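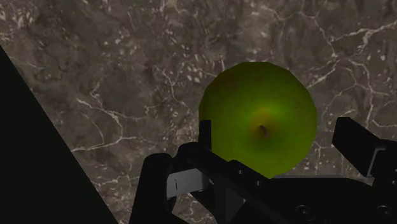

Maureen Tisdale

Fresh produce should be priced by weight, and where a store prefers to price it by the piece, the shelf tag should carry a price per pound next to it. I have held this view for years. The pricing change at the Oltell stores, which reached the branch in Aquino in January, has made me want to set it down in full.

Before the change, apples, onions, peppers and lemons at Oltell were sold by the pound. They are now sold each. A green apple is 68 cents. The tag gives the variety, the country of origin and the price, and there it stops.

The trouble is that "each" is a unit with no fixed size. An apple that weighs six ounces at 68 cents costs $1.81 a pound. An apple that weighs eight ounces at the same price costs $1.36 a pound. Both can sit in the same bin under the same tag. The shopper who picks the larger one pays a quarter less for the same food, and the store loses track of what it is charging. Over a season the average size of the fruit can drift down without any change to the tag. A price increase of this kind leaves no record that a customer could check.

The usual defense of piece pricing is speed. A cashier enters a code and a quantity, and the scale is not needed. I accept that this saves a few seconds per item. It also saves the store the upkeep of its scales, which have to be inspected and sealed. These are real costs, and a small store feels them more than a large one. They are still costs of selling food, in the same class as refrigeration, and they can be carried in the price.

A second defense is that shoppers find a piece price easier to understand. For one apple this is true. For a week of groceries it fails, because the other apples in the same aisle are sold in bags marked by weight. At Neltero, across the parking lot, loose apples are sold by the pound. A person who wants to compare the two stores has to weigh the fruit, and Oltell took the hanging scales out of the produce section when it changed the tags.

I would leave some items alone. A head of lettuce, a bunch of parsley and an artichoke have been sold by the piece for a long time, partly because their weight includes water or parts that get thrown away. Price per pound tells you little about parsley. The rule I have in mind would cover fruit and vegetables that are bought loose, vary in size within the bin, and are mostly eaten whole.

Compliance would be simple. The store already receives its fruit in cartons marked with a count and a net weight. Dividing one by the other gives an average weight per piece, and the price per pound follows from that. The figure would be an average and should be labeled as one. It would change when the carton size changed, and that is the information now missing from the tag.

The county's draft rule on shelf labels, open for comment until 1st March, covers packaged goods only. Section 14 defines a unit price and lists the exempt categories, with loose produce sold by count among them. I have written to ask that this exemption be struck, and that a working scale be required wherever loose produce is sold.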